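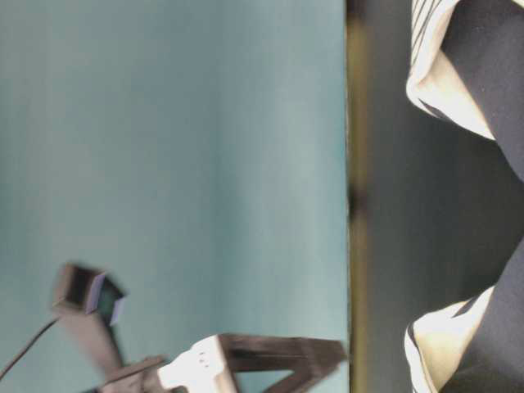
Ulla Haugland wrote in to ask whether it's worth ironing pillowcases at all, and if so, how I get mine flat without going over each one four times. She says hers come off the board with more creases than they went on with, and that her mother would be ashamed of her.

Well, Ulla, I iron mine. I don't iron sheets (life's too short, and the fitted ones fight back), but a smooth pillowcase right under your face is such a cheap little pleasure that I do a pile of them every other week with the radio on. And I used to get those same creases! What fixed it for me was the damp.

Cotton irons best when it's still a bit damp all the way through. If you wait until it's bone dry and then squirt it with steam from the iron, you only wet the top, and the wrinkles underneath stay right where they were. So I pull the pillowcases out of the dryer early, or off the rack while they still feel cool to the hand, roll them up together like a jelly roll, and leave them in a plastic bag for an hour or so. If they've already dried, I sprinkle them with warm water, roll them up, and leave them overnight. My grandmother kept hers in the refrigerator if she couldn't get to them the same day, and I do that too in summer. Don't forget them in there, though. Mildew on a white pillowcase is a sad business and I've only ever gotten it out once.

Start at the closed end and work toward the hem. Do the hem last, pulling it gently with your free hand while you press. Most people do it the other way around and push all the slack down into the corners, and that's where those little fan-shaped creases come from.

Shirts next, as more than one of you has asked. My order is collar, yoke, cuffs, sleeves, then the body, starting with the side that has the buttonholes. Collars get ironed from the points in to the middle, wrong side first. Dark shirts I turn inside out, or I use a cloth, and so should you if yours have gone shiny at the elbows. An old cotton handkerchief or a piece of worn-out sheet makes a perfectly good press cloth. Stripes are kinder than solids, by the way. If you're a beginner, buy striped shirts, you can use the stripes to keep the placket straight.

Now, starch. I went through 9 cans of the spray kind one winter and ended up with a sticky iron and flakes all over my husband's navy shirts. These days I mix my own: one level tablespoon of cornstarch in two cups of cold water, in a spray bottle, shaken hard every single time you pick it up. Let it soak in for a minute before the iron goes anywhere near it. Toss what's left after a few days, it goes sour and you will smell it.

If the iron does get sticky, let it cool completely, then wipe the plate with a paste of baking soda and water on a soft rag. Get the paste out of the steam holes with a cotton swab. Then fill the tank, turn it up, and let it steam over an old towel until nothing brown comes out. I've had my Putodora for years now and it's been through this treatment more times than I can remember, and it still glides. My sister swears by her Ikeck, but it's so heavy I can't manage more than two shirts before my wrist complains.

One more thing, about covers. A tired board cover will undo all your good work, especially if the padding has gone thin and the metal mesh is printing little diamonds on your napkins. Before you buy a new one, try a layer of old wool blanket underneath, cut an inch bigger than the board all around and pulled tight. The blanket I cut up came from a thrift store and the scraps are still doing duty under the legs of the kitchen chairs.

Next time I'll get to the pleated skirt question, which needs clothespins and a good deal of patience.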